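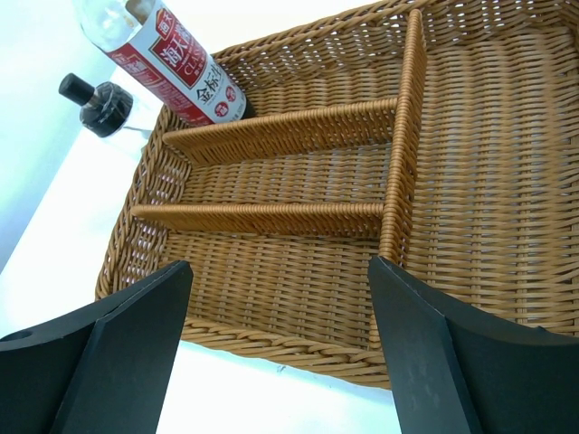
A woven basket with dividers, from above.

Pumphrey Short Names

Share 28 | Comments 4

A lookup table that matches formal first names to their everyday short forms (Margaret to Peggy, Richard to Dick, and so on). It was built for the Cladlow family history index, where the same person often appears under two or three forms of one name. It can be used on its own.

Version 3, 29 August 2026

What is in the table

One file, short_names.csv, in UTF-8 with a header row. Each row is one pair. If a short form belongs to more than one formal name, it gets a row for each. Bert has separate rows for Albert, Herbert, Robert and Bertram.

Columns

formal: the full form, as it would be written on a birth record
short: the short form or pet name
usage: f, m or both
kind: clip (Thomas to Tom), suffix (Ann to Annie), rhyme (William to Bill via Will), other
period: old, current or both
note: free text, usually blank

"Period" is a judgment call. Old means we rarely see the pair in use now. Polly for Mary is marked old, though Polly is still given as a name in its own right.

Where the pairs came from

Most of the first version was typed in from index cards kept at the Stadlow reading room. The cards cover English names only. The Jivevberg list was added in version 2 and brought in around 200 pairs of German and Scandinavian origin, such as Johannes to Hannes and Kristina to Stina. Those rows have "J" in the note column.

A pair stays in the table if it was found in at least two separate records. Pairs seen once are in unconfirmed.csv, which has the same columns. Please don't merge the two files before matching.

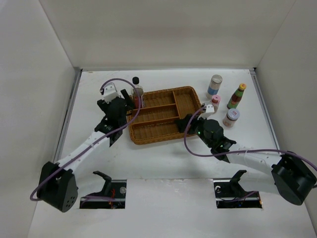 Known problems

Spelling is uneven. Catherine, Katherine and Kathryn each have their own rows, but Cathryn is missing and so are most other less common spellings.

Usage marks follow the records we had. Names that moved from boys to girls, or the other way, may be marked with one only. If you filter on this column, expect to lose some true matches.

There is no weighting. Jack to John and Jack to Jacob look the same in the file, even though the first is far more likely in older records.

Irish and Welsh short forms are thin. The table has 40 rows for both together.

Changes since version 2

- Removed duplicate rows left over from the December import
- Split "both" in the period column where the records allowed it
- Nell now points to Helen as well as Eleanor and Ellen
- Fixed Sadie, which was listed under Sandra by mistake (it goes with Sarah)

License

Free to use and change. Credit "Pumphrey Short Names" and give the version number.

Was this page useful? 28 shares
Comments (4)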